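Can a Machine Put the Groceries Away? An Interview With Noeline Ngata

The question of when a robot will be able to help around the house has been asked for a long time, and the answers have tended to come from people who sell robots. Noeline Ngata does not sell them. She leads the household tasks group at Innes, a research institute that tests control software on behalf of the firms that write it, and she has spent most of her working life on kitchens.

Her group's current work concerns the refrigerator: opening it, reaching into it and closing it again. The trials take place in simulated homes, where a two-armed robot can attempt the same chore many times over before any real appliance is involved.

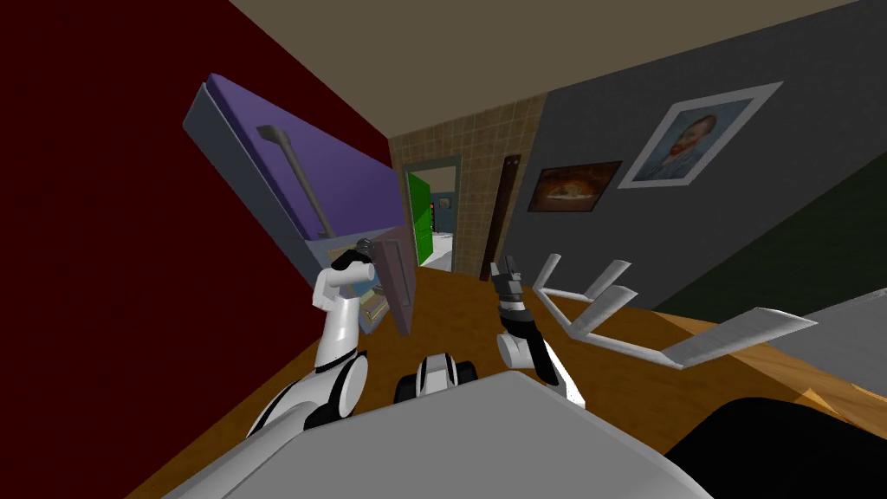

Reading time: 5 minutes

Ms. Ngata received us in December at the institute's offices in Farkuvbridge, together with two of her colleagues, Darcy Doolan and Elsie McAlister. She began by narrowing the question.

"When people ask whether a machine can do chores, they usually have a whole evening in mind," she said. "They mean the shopping, the cooking, the dishes and the floor. We work at a much smaller scale. We ask whether it can open one door in a room it has not seen before. At present the answer is that it often can, and that often is not good enough for a home."

The program, known internally as Callix, has been running in its present form since the spring. Each trial sets the robot one short instruction in plain language, such as opening the refrigerator or closing a cabinet. The room, the colors and the position of the furniture are changed from one trial to the next. In the most recent round the group ran 2,000 trials, of which 700 involved a refrigerator.

Mr. Doolan, who is responsible for scoring, explained that the variety is deliberate. "If every refrigerator is white and stands in the same corner, the software learns that corner," he said. "We have had purple doors and dark gray ones. A person walks into a strange kitchen and knows what the refrigerator is. We would like the machine to manage the same thing."

Asked which part of the task causes the most trouble, both gave the same reply: the handle.

A handle bar leaves only a small space between itself and the door. To pull it, the gripper has to arrive at a suitable angle, with its fingers open, and place one of them on each side of the bar. An approach that is slightly too high or too far to one side ends with the fingers pressing on the door panel. Ms. Ngata noted that the robot's own hand can block the view at the moment when the view is most needed.

"You and I finish that movement by touch," she said. "We stop looking at the handle well before we have hold of it. Many of the systems sent to us rely on vision to the end, and the last inch is where they lose their way."

A camera close to the gripper gives the software a nearer view, and most of the entries in the current round use one. According to Mr. Doolan, this has improved results on handles that are mounted level. Handles set at an angle to the gripper, as well as doors that stand close to another open door, remain difficult.
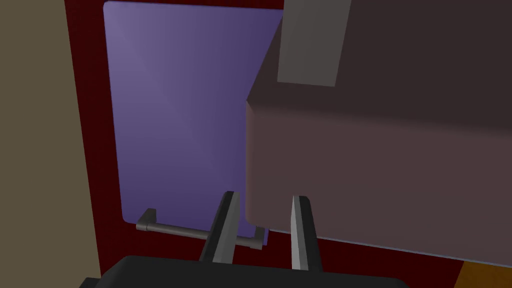 What counts as success

The group's scoring rules are strict, and they have drawn some objections from the firms that submit software. A refrigerator door must be moved to the required position and must remain there while the robot withdraws its arm. A door that is opened and then knocked shut by the elbow is recorded as a failure.

"We were asked to give partial credit," Ms. Ngata said. "We do record how far each attempt went, and the firms receive that information. The headline score is a different matter. If you come home and the refrigerator has been standing open all afternoon, you are not interested in partial credit."

There is also a time limit. The group once allowed 10 minutes for each attempt and has since reduced this to 30 seconds for a single door. Ms. McAlister, who joined Innes after several years in commercial kitchens, argued for the change. In her view a slow machine is acceptable at night in an empty house, but it becomes an obstacle as soon as anyone else wants to use the room.

"In a working kitchen you learn to keep out of the way," she said. "You open a door, take what you need and close it with your hip while you are turning around. I would be content if the robot could do the first part of that reliably."

She added that two arms have proved less of an advantage than outsiders expect. Much of the software uses one arm and simply holds the other still. Using the second hand to steady a door, or to carry a dish while the first hand opens the cabinet, calls for planning that few of the entries attempt.
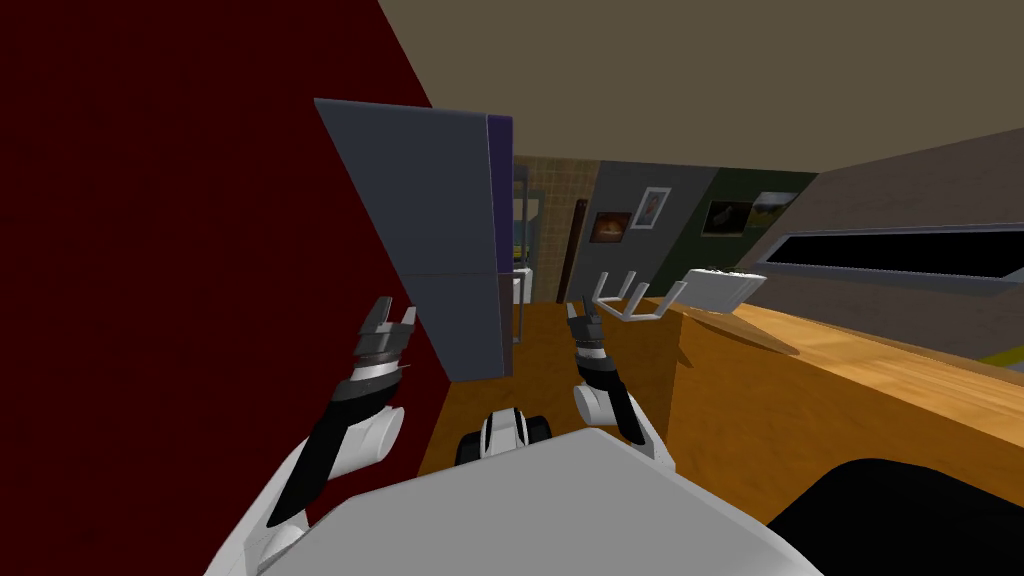

From the simulated kitchen to the real one

The institute makes no claim that a good result in simulation will carry over to a real home. Real doors have seals that resist the first pull. Hinges sag, shelves are overloaded, and floors are uneven – all of which can be modeled only in part. A small group under Leonie Doolan repeats selected trials on physical equipment, and the scores there have been lower in every round so far.

Ms. Ngata regards this as useful information. "The simulation tells us which ideas to drop," she said. "If a system cannot find the handle when nothing in the room is moving, there is no reason to put it in front of a real appliance."

Shop-floor work may come first, in her opinion. One of the group's partners, the equipment supplier Farkus, is interested in restocking chilled cabinets in small stores. Cabinets of that kind are alike from one branch to the next, and the work can be done after closing. Flynn Bright, who manages the project for Farkus, has asked for a first assessment by the summer. Ms. Ngata would not be drawn on what it will say.

On the matter of the home, she was willing to go a little further. She expects machines that can fetch one item from a known refrigerator, in a kitchen they have been shown beforehand, well before she expects one that can unpack the shopping.

"Unpacking means deciding where things go," she said. "My own family has not settled that question."

The next round of trials will add drawers and sliding doors. Firms wishing to submit software may write to the household tasks group at Innes for the entry rules.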